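Bamance Workroom: Power Strips and Work Surfaces - Gallery - Home / Rooms / Workroom / Gallery

Posted in April

The workroom at Bamance is being sorted one table at a time, and this page covers the cords and power strips. We had 13 strips in drawers, on shelves and behind the Dradell cabinets. Each one gets wiped down, looked over for cracks or scorch marks, and either put back into use or sent to electrical recycling. The tables get a flat, pale top while this goes on, so small screws and bits of broken plug don't disappear into the grain.

Strips with a separate switch for each group of outlets are going to the benches. You can turn off the soldering station and leave the lamp on.

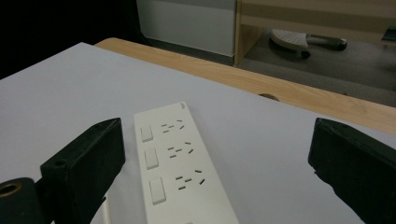 Aaltonen wrote in to say that the switched kind is worth keeping even if one switch feels stiff, but that a switch that won't stay down means the whole strip should go. We agree and have added that to the sheet by the door.

Cords were the slow part. Several had been wound tight around the strip for years and kept the shape. We left those stretched out overnight and then coiled them in wide loops. Nothing gets wrapped around the body of the strip anymore. The plug stays on the outside of the coil so it can be found without undoing everything.
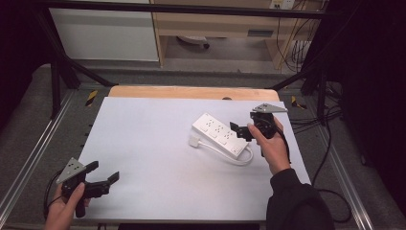 White power strip with its cord and plug, on the white board.

Strips that pass get a paper tag on the cord with the room name. Long ones hang on the Vukeo hooks next to the window, and short ones go in the bottom drawer, 2 to a divider. Please don't put extension cords in with them. Those have their own box under the sink side of the counter.

After each batch the surface is wiped with a damp cloth and dried before anything electrical comes back to it. Tools go back on the wall, not on the corner of the table.
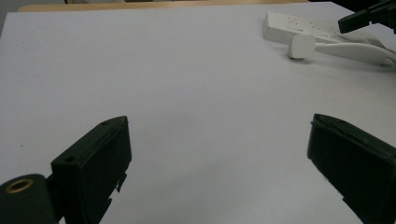
Can I plug one strip into another if the cord won't reach?
Use a longer strip or move the table closer to the outlet. Strips in this room are never chained together, even for a short job.

Next page: shelves and drawers
Back to all rooms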